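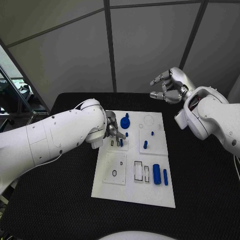 Left hand down by one of the small blue pegs on the Nultport board.

About Fendik

We make practice boards for robots with hands. The first one, and still the one most people write to us about, is the Nultport: a white board with raised plates, printed outlines and a set of blue parts that each have a place to go. Pegs, rods, a gear. You put it on a table in front of your robot and find out how good its fingers are, and we think that's one of the most fun things you can do with an afternoon.

Fendik was started by Jolene Ruawai and Mal-soon Yeo, who met while working on arms for a packing line. The arms were great at boxes. Give them a peg the size of a pen cap, though, and everything slowed to a crawl, and there was no shared way to say how slow, or to compare one week's attempt with the next. Mal-soon drew up a board on the back of a parts order, Jolene cut it out at home, and the two of them spent the better part of a September trying to get one gear to sit where it belonged. They still have that gear (it has a chewed edge from a gripper set far too strong).

We now have 700 boards out in the world, with 73 labs, classrooms and workshops using them. Some of those are big research groups with a row of robots. Others are a teacher, one secondhand arm and a very patient class. We love hearing from both!

What's on the board

The parts are all one color on purpose. Early boards had red, yellow and green pieces, and people's systems learned to sort by color and skipped the shape altogether, so we went to plain blue and the problem got properly interesting again. The printed outlines tell you where a part can go, and the wide and narrow slots sit side by side so that a robot has to tell a thick cylinder from a thin one before it commits.

It's made for two hands. You can run the whole board with one, and plenty of customers do, but watching a left hand and a right hand share a space that size is where we learn the most - who moves first, who waits, how close they can get before one of them has to back out. Most of the questions in our inbox come down to that.
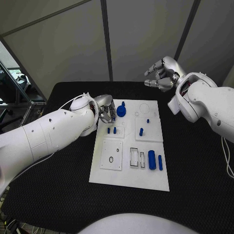 The gear is usually the part people start with, as it has a peg in the middle that gives fingers something to pinch. The thin rod tends to come last. Mal-soon's advice is to practice the rod by itself for a while, starting from a different spot each time, before trying a full run. A first full setup, from opening the box to the first reach, takes 40 minutes if your arms are already bolted down and calibrated. Longer if they aren't, and that's fine too.

Flelis, our run log

Every board comes with Flelis, a small program that keeps track of your attempts. You tell it which part you're working on and it stores the joint readings and camera video together, with a note field that we really do encourage you to use. "Hand too open, try again lower" has saved us more hours than any chart. A free account holds 512 runs. If you're a school and you fill it up, write to us and we'll make room.

Flelis won't grade your robot. We tried a scoring system for a few months and found people were chasing the score and picking the easy parts, and we didn't enjoy it much ourselves. It came out in the last update and only two people asked for it back.

Who does what

Jolene looks after the boards: layout, cutting, the fit of every slot, and the spare parts shelf. Mal-soon writes Flelis and answers most of the support mail, often with a sketch attached. Packing is shared, badly, with the radio on.

Spares and repairs

Small pegs get lost. We sell them singly and in bags, and the drawings are free to download if you'd like to print your own. Plates unscrew from the board, so a damaged one can be swapped without replacing the rest. Send us your board number and tell us which plate it is, counting from the top left.

The next layout opens for orders on 14th May. It has a second gear, and we have not yet managed to get both of them turning in one go. If you do it before us, please send the video.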